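Maton (handheld gripper kit)

Maton is a two-handed kit for recording manipulation demonstrations, sold and rented by the robotics firm Gronalero. It consists of a pair of handheld grippers, a head camera, a charging set and a software package named Vurkemano. An operator holds one gripper in each hand and performs a household or workshop task directly, without a robot present. The recorded jaw motion, hand path and video are later used to train control policies for two-armed robots.

The kit is offered in three forms: outright purchase, monthly rental, and a recording service in which Gronalero supplies both equipment and operators. The first version was shown in January at the firm's workshop in Skjelbred. The current version, described in this article, is the second.

Background

Earlier recording products from the same firm were based on teleoperation. A seated operator moved a pair of small leader arms, and a pair of full-size follower arms copied the motion. The method gave clean joint data but was slow with cloth, and the follower arms had to be moved to each new site by van. Sille Bech, who led the design of the handheld version, set two requirements at the start: the kit had to fit in one case, and a new operator had to be able to record usable data on the first day.

The jaw geometry was carried over from the follower arms so that older policies could be reused with limited retraining. The handle, trigger linkage and housing were new.

Hardware

Each gripper has a white molded body with a black two-finger jaw at the front and a handle underneath. The trigger is mechanical. Squeezing it closes the fingers through a short linkage, and an encoder on the linkage shaft reports the opening. There is no motor in the unit, and the operator feels contact forces directly through the trigger.

The mass of one gripper, with battery, is 700 grams. Maximum jaw opening is 44 millimeters, measured at the fingertips. The left and right units are electrically identical but carry separate serial numbers, and the software will not start a session if two units are registered to the same hand.

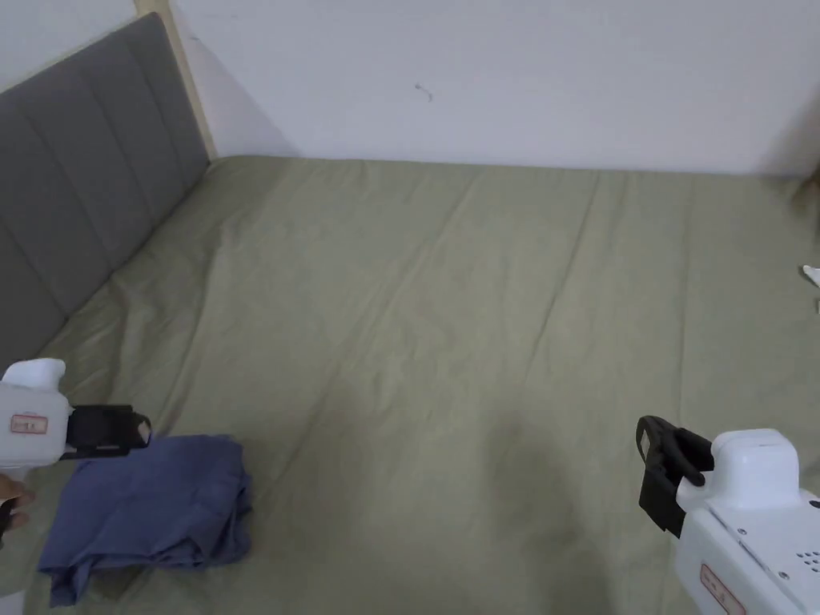
Left and right grippers over a bed during a garment handling session.

Position tracking is done by combining the wrist camera on each gripper with an inertial sensor in the housing. No external markers or base stations are required. The head camera is used as a third viewpoint and as the shared reference between the hands. If the head camera loses power, the two wrist recordings are kept, but the relative position of the hands can no longer be guaranteed and the take is marked as partial.

Fingers are held by screws and can be changed with a hex key. Three sets are listed in the catalog:

Standard: curved fingers for general household objects.
Narrow: a slimmer pair for cable, cutlery and small parts.
Soft: standard fingers with a replaceable rubber face, intended for fruit and glassware.

The standard set is the one supplied in the case. The other two are sold separately, and a jaw calibration is required after each change. Calibration takes the form of three full squeezes followed by a slow release, with the result shown in Vurkemano as a pass or a fail.

Software

Vurkemano runs on a laptop or on a small computer included with the rental version. It handles pairing, clock alignment, recording and export. Clocks are aligned at the start of each session and again after any battery change. Frames that cannot be aligned are dropped and logged -- they are not interpolated.

Each take is stored with a task name, an operator code, the finger set in use and a free text note. Takes can be trimmed but not edited internally. A take in which one hand leaves the view of the head camera is still valid, provided that the wrist camera on that hand kept tracking.

Export is available in two open formats and one format specific to Gronalero arms. The firm's published reference set, recorded with the second version of the kit, holds 1,981 takes of cloth handling. It includes folding, unfolding, flattening, picking up from a pile and transferring from hand to hand.

Use with cloth

Cloth is the task group for which the kit is most often rented. Garments change shape with every grasp, and a policy trained on a small number of neat folds tends to fail when given a crumpled item. The user manual therefore advises that the starting state be varied between takes. Operators are told to turn, drop or bunch the garment before recording, and to leave other items on the work surface where the task allows.

The manual recommends a bed, a low table or a padded bench as the work surface. Beds were added in the second edition of the manual. A mattress gives way under the fingertips, which makes it easier to slide a lower finger under a hem, but it also produces wrinkles in the sheet that the tracking software can mistake for the edge of the garment. A sheet in a color clearly different from the garment is preferred.

The wrist camera sees both fingers at all times. This view is used to judge the moment of contact, and it also takes in a wide part of the room beyond the work surface. On sites where background privacy matters, Vurkemano can mask the outer part of the wrist view at export. The mask is off by default, as varied backgrounds are considered useful for training.
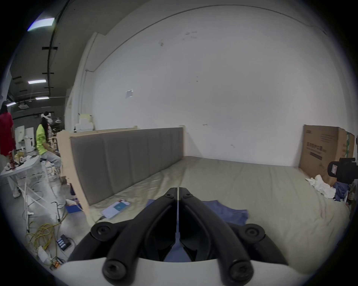

Recording procedure

The procedure given in the manual for a two-handed cloth take is as follows.

1. Fit charged batteries and switch on both grippers. Wait for a steady status light on each.
2. Start Vurkemano, confirm the operator code and select the task.
3. Run the jaw calibration, left hand first.
4. Place the garment within reach of both hands. Stand so that neither elbow is blocked by furniture.
5. Hold both grippers above the work surface with the jaws open and remain still until the tone sounds.
6. Perform the task at an even pace. Avoid regrasping more than needed.
7. Release the garment, raise both grippers clear and wait for the second tone.
8. Mark the take as good, partial or failed. Failed takes should be kept.

The opening pose in step 5 gives the software a common starting point for both hands. Takes that begin with a jaw already on the cloth are accepted by the recorder but are excluded from the default training split.

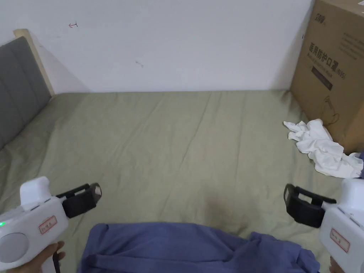

Agnes Haugland, in written comments on the second edition of the manual, objected to the still period in step 5. In her view the pause teaches a policy to wait over the cloth before every grasp, and on slower arms the delay becomes long enough to be a fault in its own right. She proposed that the pause be recorded but trimmed at export. Gronalero added this as an option in a later release of Vurkemano and left the procedure itself unchanged.

Haugland also asked for a lighter handle. Her comments note that operators began to rest their wrists on the work surface late in a session, which altered the approach angle of the jaws. The rental guide now limits continuous recording to 35 minutes, followed by a break of equal length.

Service and pricing

Rental is by the month and includes the case, one pair of grippers, the head camera, the small computer and two sets of batteries. Shipping is charged separately. Worn finger pads are replaced without charge during the rental period; broken fingers are not. Purchased kits carry a one-year warranty on the encoder and the cameras.

Under the recording service, the customer supplies a list of tasks and a short written standard for each. Gronalero returns a trial batch for approval before the main batch is recorded. Changes to the standard after approval are billed as a new trial. The customer owns the recordings, and the firm keeps no copy unless this is agreed in the contract.

Limitations

The lack of a motor means that grip force is not commanded and is only estimated from trigger travel. The estimate is poor for stiff objects and is left out of the export by default. Tracking is weaker near large blank walls and in dim rooms, where the wrist cameras have few features to follow. The manual suggests adding small marks or paper to such walls.

The jaw opening also restricts the range of objects. Folded towels and thick winter garments often exceed it and must be handled by an edge. A wider jaw has been requested by several rental customers. Bech has stated that it would require a longer linkage and a new housing, and no such version is listed in the current catalog.

See also

Leader and follower arms
Imitation learning
Garment folding (robotics)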